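Reading > Short Fiction > Road Running

The Turn at Post 137

14 comments | 50 shares

The calibration course was laid out on the service road behind the Lekumgate reservoir. It had been taped twice with a 50 meter steel tape, corrected for temperature, and marked at each end with a masonry nail and a washer. Hjalti Thoroddsen rode it four times before starting work and wrote down the counts after each ride. The four rides agreed to within two counts. He let the bicycle stand in the shade for a few minutes, pressed the front tire with his thumb out of habit, and rode to the start of the Stesholm 10K.

The race had been held on the same course for nine years. It went out along the river road, turned at a lamp post, came back along the river road and finished on the running track. The certificate had one year left on it. The club wanted a new measurement before it printed the entry forms.

Thoroddsen had asked for the original file and had received three sheets. The first was a map drawn by hand. The second was a table of counts. The third listed the fixed points, and the line for the turn read: Cone in center of road, level with lamp post 137. Nail in asphalt. There was no distance from the post to the nail and no photograph. The measurer had signed the sheet and had since died.

The method is simple and slow. The rider follows the shortest line a runner could take without leaving the road. On a left bend he rides close to the left edge, and between bends he rides straight from one edge to the other. A counter on the front hub turns over as the wheel turns. His was a Rokley, an older model with white numbers on black drums, and it had a habit of sticking slightly when the last drum passed zero. He knew about this and waited for it.

A man in a yellow vest rode behind him and kept the cars back. They started early to have the road clear. It was cold enough that Thoroddsen wrote his counts with his glove on, and the sevens came out looking like ones. He put a bar through them.

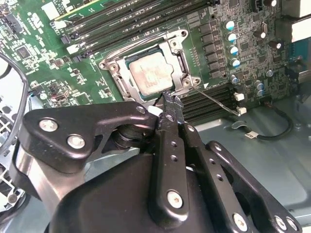
He stopped at the Tshabalala bridge, locked the front wheel with the brake, and read the counter. He made a chalk mark and checked the air temperature in the shade of the parapet. Then he rode on to the turn.

Post 137 was a galvanized steel post with a number plate at eye height. He looked for the nail and did not find it. The asphalt was newer than the asphalt at the bridge. He put a chalk cross in the center of the road, level with the post, rode to it, turned the bicycle by lifting the front wheel while holding it still, and started back.

At the finish line he wrote down the last reading and said nothing about it. He went back to the reservoir and rode the calibration course four more times. The tire had warmed slightly and the constant had changed by the expected amount. He worked out the distance sitting on the guardrail, first with the morning constant and then with the afternoon one, and took the larger of the two, as the rules required. Then he did it again.

The course was 44 meters short.

The man in the yellow vest asked if it could be the counter. Thoroddsen said that a sticking drum would lose a whole revolution or none. He said they would ride it again the following morning. The second ride differed from the first by less than two meters. He reported the lower of the two, and the lower one was still 44 meters short.

A short course has consequences that run backward. The next race could be fixed by moving a cone. The earlier races could not be run again. If the turn had always been at the chalk cross, every time run at Stesholm was a time for some other distance, and the results would have to be marked. Most of the people in the results would not mind very much. One time in the file was a regional record, set six years earlier by Shireen Radebe. It had beaten the old one by 14 seconds.

He did the arithmetic on a separate sheet, knowing that it had no standing. At her average pace, 44 meters took her a little under nine seconds. She would have had the record anyway, with five seconds in hand. But a record needs a course of the full distance. The rules made no allowance for time added afterward with a pencil.

The club gave him a telephone number and he called it that evening. He explained who he was and what he had found. He asked her whether she remembered anything about the turn. He expected her to say no, and had a second question ready about her splits.

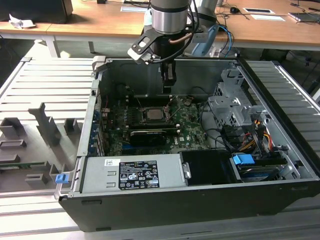
Shireen Radebe said the cone had been past the drain. It was a square drain on the river side, with one bar missing, and she had stepped wide of it going in because she was worried about her ankle. She had gone over on the ankle that October and was still taping it. So she knew exactly where the drain was. It was the only thing on that road she had been afraid of. You passed the drain, she said, you took five or six steps, and then you turned.

Thoroddsen asked if she was sure that the drain came before the cone.

She said she had stepped around it twice.

He wrote this down. He asked whether she still had her watch data. She said the watch had been a cheap one and had given her a distance that was wrong in the other direction, long, the way they all did. He agreed that it was no use. She asked what would happen to the time. He said that he measured roads, and that the decision belonged to other people, but that he would include what she had told him.

"Would they believe a drain?" she asked.

"They would believe a nail," he said.

He drove back to the river road the next day with the tape, a can of marking paint and a borrowed metal locator of the type surveyors use for finding boundary pins. The drain was there. All its bars were in place, but the frame was old and the grate was a different color from the frame. It was farther out than post 137. He set the tape at the chalk cross, which had survived the night, and walked it along the center of the road. The drain was level with the 16 meter mark.

He then looked at the lamp posts. From the start to the bridge they were concrete. From the bridge outward they were steel. The concrete posts carried painted numbers and the steel ones carried plates. At the bridge, where one kind gave way to the other, the last concrete post was followed at a short distance by a steel post beside the steps down to the water. On the hand-drawn map there was no lamp at the steps. The first measurer had been careful about such things. He had drawn a bench and two litter bins.

If a post had been added at the steps, and the row beyond it had been numbered again from there, each number would have moved one place toward the start. The old post 137 would be the present 138. He taped from one to the next and got 22 meters. A turn moved outward by 22 meters is run twice, once going and once coming back. That made 44.

He distrusted this, as it was the figure he wanted. He taped it a second time from the other end.

The road department answered his inquiry nine days later. The lamps beyond the bridge had been replaced four years ago, and one had been added at the steps after a fall. The letter did not say whether the numbers had changed. The person who would have known had moved to another department. The new lamps came after Radebe's race and before the last four editions, so if he was right, her course had been full length and the recent ones had not. The club had placed its cone by the number every year, from the file, correctly.

That left the nail. He went over the center of the road level with post 138 in strips the width of the locator head. The first two passes gave nothing. On the third the tone rose, held for the length of a hand and dropped. He marked the place and came at it from the side, and the tone rose again. It was 30 centimeters from the line of the post. Under new asphalt it could be a nail and washer. It could also be a bolt, or a piece of spring from a truck.

He called the road department for permission to cut a core. They told him that the surface was under warranty until spring and that any opening would have to be made by the contractor. He asked what the contractor charged, and they told him, and he passed the amount on to the club, which did not reply at once.

His report was dated December 18, 2025, and ran to seven pages with the tables. It recommended that the turn be placed level with the present post 138, marked with a new nail, and described by taped distances to two permanent objects, neither of them a lamp post. It stated that the course as used for the last four editions was short. On the earlier editions it stated that the evidence was consistent with full length and that the original mark had not been recovered. He put the account of the drain in an appendix, in her words, with the taped distance beside it.

He sent Radebe a copy. She called him in the evening, when he was changing the front tire, and he put the telephone on the bench with the speaker on.

She had read all of it. She wanted to know about the 16 meters. The drain was 16 from the wrong turn and the right turn was 22, so that left six. She had said five or six steps.

Thoroddsen said that at her pace a step would be longer than a meter, so five or six steps would be eight meters or more.

"I was slowing down for the cone," she said. "Nobody runs full stride into a turn like that."

He wiped his hands and found the appendix. He asked how many steps before the cone she would usually begin to shorten. She thought it was four. She asked if he wanted her to come out and run it, and he said that it would prove nothing, and then asked whether the morning would suit her, before the cars.

44 comments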